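招聘：双臂分拣单元维护技术员（一名）

阅读时长：14 分钟

单位：Besard 自动化部
工作地点：Skarnby 厂区二号楼一层
汇报对象：Meron Gebru
岗位性质：全职，长期
到岗时间：1月，可协商提前
发布日期：2018年9月27日

一、岗位说明

我们招一名技术员，专门负责 Falinent 单元的日常看护、调整和维修。整个岗位围绕一台设备展开。Falinent 单元之外的设备有别的同事管，忙的时候会请你搭把手，但不计入你的考核。

Falinent 是一个台面式的双臂分拣单元。两条机械臂装在同一根铝型材导轨上，面对一张带围挡的桌子，把散放在桌上的大颗粒塑料积木按颜色分到三格托盘里。单元的用途有两个：一是给控制组和视觉组采集操作数据，二是给新版控制软件做上机验证。两种用途都要求设备状态稳定，今天的零位和上个月的零位要对得上，今天的画面和上个月的画面也要对得上。技术员的工作就是保证这一点。

单元投入使用以来累计运行 1554 小时。此前的维护由 Dilwyn Price 兼任，他从明年起转到新单元的装配，所以这个岗位需要一个固定的人来接。交接期两个月，Dilwyn 在交接期内每天上午在现场。

应聘前请把下面的内容看完。过去两次招人，都有应聘者到了现场才发现这份工作和自己想的不一样，双方都浪费了时间。这里没有编程开发的任务，也没有大型工业机器人。工作量主要在拧螺丝、理线、擦镜头、校零位、填记录。

二、单元的基本情况

机械部分：左右两条臂，各自固定在一块黑色底板上，底板压在台前的铝型材导轨上。两块底板的安装基准距离是 645 毫米，以底板内侧刻线为准。改动过这个距离就必须重做双臂标定，没有例外。每条臂末端是平行开合的夹爪，指片可以拆换。

台面部分：浅色大理石纹台面，三面围挡，围挡内侧为彩色格纹。托盘放在台面靠后的位置，三格相连。围挡后角各有一根铝型材立柱。

视觉部分：每条腕部一台小相机，另有固定相机看整个工作区。相机的安装、清洁和对焦归技术员，图像算法归视觉组。

电气部分：两条臂分别供电，各有一块小控制板装在底座附近。臂上的线缆从底座沿连杆走到腕部。台前有带孔的线槽。急停按钮在操作位右手边，主电源开关在机柜侧面。

软件部分：臂的底层驱动由 Kouris 提供，我们拿到的是可执行程序和一份参数表。参数表里允许技术员改的只有零位偏移、夹爪开合限位和温度报警阈值三类。其他参数改动要由 Savvas Pappas 签字。

物料部分：积木有蓝、绿、红、黄几种颜色，形状大小不一。积木本身也归技术员管，开裂的、咬合面磨圆的、沾了胶的都要挑出来。

三、日常工作内容

（一）每天开机

到岗后先看前一班的记录本，再碰设备。记录本上有未关闭的故障，先处理故障，不要开机试一下看看。

开机前断电检查。用手轻推每条臂的底板，确认没有松动。底板和导轨之间的紧固件上画有标记线，标记线错开的，按规定力矩重新拧紧，再补画标记线。检查导轨槽里有没有掉进去的螺钉、垫片或者碎料。

顺着线缆从底座摸到腕部，每个扎带位置停一下，看线缆有没有被勒出印子，有没有贴着关节外壳走。肘部和腕部两处线缆要留出余量，余量的样子在作业指导书里有照片，照着对比即可。余量太小，臂伸直的时候会拽接头；余量太大，线会垂到工作区里，被另一条臂的夹爪挂住。去年挂过一次，换了一整根线。

检查控制板的接头是否插到底。接头不要每天拔插，看和轻按就够了。

通电后等控制板自检完成，再启动驱动程序。两条臂依次回零，先左后右。回零时人站在操作位，手放在急停旁边。回零完成后，用零位块对每条臂的腕部位置做一次比对，读数写进记录本。偏差在允许范围内的不调整，连续三天朝同一个方向走的，要通知 Meron。

最后检查夹爪。夹爪空载开合十次，听声音。声音发涩的，拆指片看导向面有没有粉屑。两片指片的前端应当同时接触，用塞尺检查。

（二）相机与光照

腕部相机离台面很近，镜头容易落灰，每天用气吹清一次，每周用镜头纸擦一次。擦的时候不要扶着相机外壳用力，相机支架是细件，受力会偏。擦完之后拍一张标定板，和基准图比对。

台面有反光。灯的位置和角度已经固定，灯架上有刻度，保洁人员偶尔会碰到灯架，所以每天开机时看一眼刻度。反光的位置变了，先查灯架，再查百叶帘，最后查相机。有人提出过换哑光台面，视觉组没有同意，目前维持原样。

固定相机不要动。固定相机如果被碰过，哪怕看上去位置没有变，也要重做外参标定，并在记录本里写明时间。这一条写进了岗位职责，漏报比碰歪严重得多。

（三）台面与物料

每轮采集结束，积木由操作员复位。技术员每天下班前检查一次台面和托盘：台面有没有划痕和胶迹，托盘有没有移位，托盘各格之间的连接有没有松开。托盘底部贴了防滑垫，防滑垫每季度更换。

积木每周清洗一次，中性清洁剂，自然晾干，不用热风。用热风吹过的一批出现了变形，已经全部报废。清洗后的积木晾透再上台。

四、设备现场

台前导轨、线束和桌上的积木：
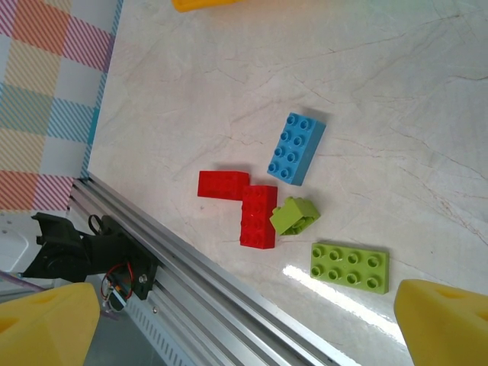 双臂、三格托盘和三面围挡：
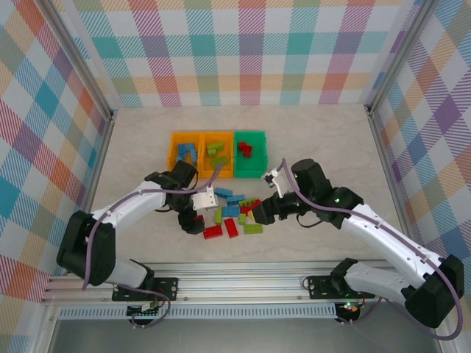 托盘一侧和散放的积木：

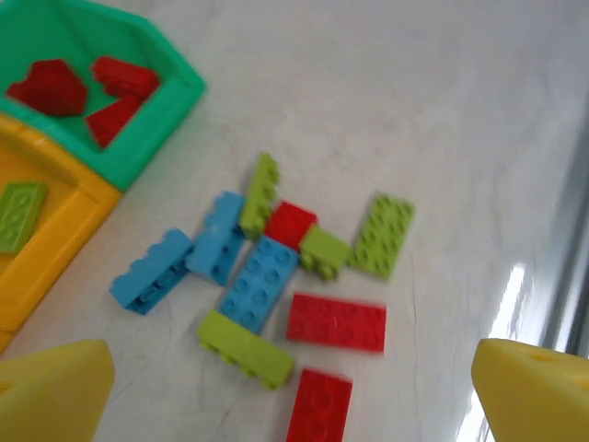 五、周期性维护

每周、每月、每季度的维护按检查表执行。检查表共 57 项，由 Dilwyn 整理，目前是第四版。下面挑几项占时间较多的说明，其余的到岗以后再学。

关节间隙检查，每月一次。断电，锁住前一级关节，用推拉计在末端施力，读百分表。六个关节逐一做，左右臂各做一遍，熟练以后一个下午可以做完。间隙超差时先查输出盘的紧固螺钉，螺钉没有问题再怀疑减速部分。减速部分我们不拆，整个关节模块换下来寄回供应方。

线缆更换，每半年一次，不管外观是否完好。更换时按顺序从腕部往底座拆，从底座往腕部装。新线缆上扎带之前，先让臂以慢速走一遍全行程，观察线缆怎么动，再定扎带位置。不要照着旧线的扎带位置直接扎，新线比旧线硬，弯的位置不同。左右臂的线不能同时拆。

指片更换，按磨损情况。指片内侧磨出亮面，或者夹住光滑的积木侧面时出现打滑，就应当更换。左右两片成对换。换完以后要重设夹爪闭合限位：先把限位放宽，手动慢慢合到指片刚接触，读当前值，再往回退一小格。限位设得太紧，电机会一直顶着，温度报警很快就会出来。

导轨清洁，每两周一次。槽里的灰和碎屑用窄嘴吸尘器吸，再用不掉毛的布蘸酒精擦。导轨上不涂油。

紧固件普查，每季度一次。对象是底板、肩部外壳、腕部支架、围挡立柱。腕部支架上的小螺钉用螺纹胶，牌号写在柜门内侧，不要换别的牌号。拆过的小螺钉不再使用。

双臂标定，每季度一次，另外凡是动过底板、换过关节模块、换过腕部相机的，都要做。标定程序由控制组提供，技术员负责摆标定板、看结果、存档。标定结果残差偏大的时候不要反复重跑去碰一个好看的数，先查标定板是不是放平，再查相机支架。

六、常见故障和处理方法

面试的时候会谈到这些故障，事先了解一下有好处。

通信掉线。表现是一条臂停在半途，软件里对应的关节变灰。多数情况是腕部或者肘部的接头松了。处理：按急停，断该臂电源，托住臂再松手检查。断电以后臂会往下沉，所以一定要先托住。逐个接头检查，找到松的那个，重新插好，固定，记录是第几关节。同一个接头一个月内松两次的，换线。

关节过热。表现是报警后自动降速。先看最近有没有换过指片或者改过限位，再看任务里有没有让臂长时间平伸。后一种情况要和操作员商量改停放姿势。改高报警阈值不能当作处理办法，阈值调整只在标定过温度传感器以后进行。

夹爪不闭合或者闭合不到位。先看指片之间有没有夹着碎料，再看导向面，最后看驱动夹爪的电机。积木斜着卡在两片指片之间的情况也有，手动模式张开即可，不要用手硬掰。

双臂干涉。两条臂在托盘前面交叉作业时，偶尔会互相擦碰。软件有避让，但避让依据的是模型，线缆不在模型里。擦碰之后停机检查两条臂的腕部、相机支架和线缆，做零位比对，都没有问题才恢复运行。

画面发虚。臂运动的时候画面有拖影属于正常，停住以后还虚的才算故障。检查镜头、对焦环的锁紧、支架螺钉。

回零位置错。多发生在更换关节模块之后，新模块的零位偏移没有写进参数表。写参数之前把旧参数另存一份，文件名写日期和姓名缩写。

上面几类故障占了停机时间的大半。剩下的比较杂，有一次查了两天，最后发现是机柜里的电源端子压接不良，负载一大电压就掉。Chidubem Olatunji 把那次的排查过程写成了内部文档，新人都要读一遍，读完要能自己把测量点复述出来。

七、记录

记录是这个岗位的一部分工作内容，不算附加任务。每天的记录包括零位读数、夹爪检查结果、异常、更换的零件、经手人。手写在记录本上，当天录入系统。

字迹要别人能看懂。写现象，写做了什么，写结果。“已处理”三个字不算记录。没有找到原因的就写没有找到原因，这种记录我们照样收，以后往往用得上。

备件台账也由技术员维护。备件架上常备的有指片、腕部线缆、肘部线缆、小螺钉、控制板、一个完整的腕部模块。关节模块订货周期长，低于一个库存时要立即提请采购，联系人是 Ekaette Ajayi。

八、任职要求

必须具备：

机电、自动化、仪器仪表、设备维修或相近专业，中专以上。没有对口学历但有两年以上设备维护经历的，同样可以应聘。

会用万用表、力矩螺丝刀、塞尺和百分表，能说出自己常用的那几件工具怎么保管、多久校一次。

能焊接和压接小型接头。面试有实操。

能读简单的装配图和接线图。

手稳，能在狭小的位置处理小螺钉。近视不影响，色觉需要正常，物料和线缆都要靠颜色区分。

能看懂英文参数表和报警信息。口语不作要求。

有下列经历的优先考虑：

维护过小型多关节机械臂、贴片机、自动化检测设备，或者修过舵机、步进电机一类的小型驱动。

做过相机标定，知道内参和外参分别在什么情况下需要重做。

会用命令行启动程序、查看日志、拷贝文件。会写脚本更好，不会可以学。

下列情况请慎重考虑：希望半年之内转做算法或者软件开发的。部门内部有转岗的先例，但这个岗位至少需要做满两年，交接一次的成本比较高。

九、工作时间和待遇

标准工时，早上比操作员提前半小时到岗，下午相应提前半小时下班。采集任务集中的阶段，单元每天最多做 441 次抓放，这期间需要在设备旁值守，午休与操作员轮换。夜间不运行，不需要值夜班。

季度维护安排在不采集的日子，提前两周通知。占用休息日的，按规定安排调休或者发加班费，由本人选择。

工资按技术员序列定级，面试后根据实操情况给出级别，级别和对应金额会在录用通知里写清楚。试用期三个月，试用期工资不打折。五险一金按规定缴纳。年度体检，工作服和劳保鞋由单位发放，工具由单位配备，自己习惯用的手工具可以带来，登记后使用。

厂区有食堂和班车。班车路线见行政公告栏，骑电动车的可以申请车位，充电要到指定车棚，不能把电池带进楼里。

培训方面，到岗第一个月跟 Dilwyn 学日常检查和检查表；第二个月开始独立做日检，在他旁观下做周期性维护；第三个月完成一次完整的双臂标定和一次线缆更换，两项都通过即转正。Kouris 的驱动软件培训为线上课程，占用工作时间学习，结业后由 Savvas 开通参数修改权限。

十、安全要求

臂不大，但夹到手指会受伤。通电状态下手不进围挡，需要进入的，先按急停并挂牌。挂牌上写姓名，谁挂谁摘。

长发束起，不戴手链、戒指和挂绳工牌。袖口扣好。

两个人在场时，操作设备之前要口头确认，听到对方答复再动作。光看见对方点头不行。

酒精、螺纹胶和清洁剂存放在防火柜，用多少取多少，当天放回。

以上要求对所有人有效，包括来参观的管理人员。技术员有权要求任何人离开设备，也有权停机，停机以后再汇报。

十一、应聘流程

第一步，投简历。简历一到两页即可，请写清楚维护过什么设备、自己动手做了哪些部分。团队一起做的事情，说明本人负责的那一块。证书扫描件暂时不用附。

第二步，电话沟通，二十分钟左右，由 Meron 打给你，主要核对经历和到岗时间。

第三步，现场面试，半天。上午一个小时谈话，之后实操。实操内容有三项：压接并测试一根短线缆；按图更换一对指片并设好闭合限位；在一条预先设置了故障的备用臂上查找问题，允许查阅指导书，允许提问。查不出来不会直接淘汰，我们看的是检查的顺序和记录。实操由 Dilwyn 和 Chidubem 共同打分。

第四步，面试后一周内答复，录用与否都会通知。

外地应聘者的往返路费凭票报销，票据面试当天交给前台。需要住宿的提前告诉我们，厂区招待所可以安排一晚。

投递方式：纸质材料寄 Skarnby 厂区收发室，收件人写自动化部 Meron Gebru，信封注明岗位编号 645-F。本单位员工应聘，直接把简历交到二号楼一层办公室，同时告知现任主管。内部应聘者不需要电话沟通，其余步骤相同。

对设备本身有疑问的，比如臂的结构、检查表的内容、某一类故障怎么处理，可以在投递时附一张纸写明，Dilwyn 会在电话沟通之前书面回复。对工资、社保、班车有疑问的，请联系人事窗口，自动化部答复不了。

岗位招满即止，招满后会在厂区公告栏和本页顶部注明。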